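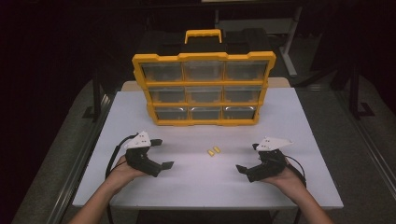
Drawer organizer with a yellow frame, on a white table.

The Year I Went Looking for Quiet

By Maiara Tavares
November 4, 2018

Print | E-mail | 34 comments

The bakery starts its mixer at ten to four. I know this the way other people know their blood type. I moved to the Plollell building in Hultuvmont because I loved the idea of living over a bakery (who wouldn't?), and for the first week I lay there in the dark feeling like a person in a French movie. Then the second week came. The mixer at Vasconcelos is older than I am, and it has a thump in it, every fourth turn, and once you've heard the thump you're going to hear it forever.

So that's how I became a bore about noise. I talk about it at parties. I've got opinions on refrigerators. My sister has asked me to stop holding up one finger and saying "wait, do you hear that?" during dinner, and I have mostly stopped.

What surprised me, once I started asking around, is how many people are walking around with a thump of their own. I put a little note up in the lobby and another one in the library, asking folks to tell me what they hear at night, and I figured I'd get a few grumbles about dogs. I got 270 replies! One was eleven pages long and was entirely about a gate.

Aparecida Aguiar wrote hers in pencil. She lives two floors above me, at the back, and what she hears is the elevator. "It doesn't bother me when it moves," she told me when I went up for coffee. "It's when it stops. I wait for the door, and if the door doesn't open I have to lie there and wonder about it." She's seventy-one and she grew up in a house with six brothers, and she says she slept like a stone through all of it, the fights and the guitar and everything. It was only when she lived alone that she started hearing things.

I heard versions of that from a lot of people. The noise that gets you is the one you're waiting for. A truck going by is just a truck. A neighbor dropping one shoe, though, now you're up.
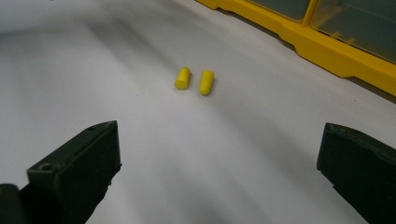 Foam earplugs, the plain yellow kind.

Of course I tried earplugs. Everybody's first piece of advice is earplugs, usually delivered as if you might never have heard of them. I spent most of August shoving foam in my ears and I did it wrong for nearly three weeks, because I was just sort of pushing. You have to roll them. You roll the thing thin between clean fingers, reach over your head with the other hand, pull your ear up and back, slide it in and hold still while it fills out. The first night I did it properly the mixer shrank down to a kind of rumor. Wonderful! What I had in its place was my own chewing, swallowing and breathing, all at top volume, plus a heartbeat I would rather not have met.

I got used to it. I also slept through my alarm twice, and now the phone goes under the pillow on buzz.

Josué Quintana laughed at me pretty hard about the three weeks. Josué ran the presses at a print shop for most of his working life and has the hearing loss to show for it, mainly on the left. When he started out, the older guys didn't wear anything, and if you did you heard about it at lunch. "You'd put a bit of cotton in and think you were being smart," he said. He has a grandson who plays drums now, and the kid gets a new pack of plugs from him every birthday, inside the card, along with the money. No plugs, no money. He checks.

Josué doesn't sit with his left side to anybody anymore. When we met at Tondum, the bar on the corner by the bus stop, he walked past four empty tables to get the one against the wall, and I didn't understand until he'd settled in with his good ear toward me. Even so, we both gave up once the music came on. We finished the conversation out on the sidewalk with our coats buttoned, next to an idling bus, and it was easier.

I want to say something about restaurants and bars while I'm here, and the editor can cut it if she likes. When did they all turn into gymnasiums? I miss carpet. I miss those awful padded booths. I had dinner in August at a place with a concrete floor, a metal ceiling and one big window, and I nodded along to a story for ten minutes that I thought was about a wedding. It was about a funeral. I'd been smiling.

Cheuk-hei Yip, who designs rooms for a living and was very patient with me on the phone, says the fixes are dull and that's partly why places skip them. Heavy curtains. Felt under the tabletops, where you'd never look. A bookcase with books in it, all different depths. I asked about my bedroom and he had me clap my hands and hold the phone out, which I did, feeling ridiculous, and he said, "You need a rug." I bought a rug. It cost me 50 dollars secondhand and it smells faintly of somebody else's dog, and the room is softer, no question. The thump still comes up through the wall, but it doesn't bounce around afterward.

And then finally I did the thing I should have done at the start, and went downstairs.

Rogério Leite has been the baker at Vasconcelos for over 34 years. He let me in at half past three one morning, gave me an apron and showed me the mixer, which is gray and enormous and bolted to the floor with bolts as thick as my thumb. He knew about the thump. He'd always known about it, it's a worn gear, and he listens for it to tell how the dough is coming. When the thump goes dull, the dough's ready. He made me stand there with my eyes shut until I could hear the change, and it took me three batches, and I was so pleased with myself that I yelled.

He's since put a rubber mat under the feet of it. I didn't ask, he just did it. I'd say it takes off maybe a third. I still wear the earplugs on work nights, but I leave them out when I can sleep in, and some mornings I wake up at ten to four anyway and lie there listening for the dull one. Then I go back to sleep, or I go down and get a roll.

34 comments | 3958 shares | Print this story | E-mail this story

Contact us | Copyright 2018. All rights reserved. | Back to top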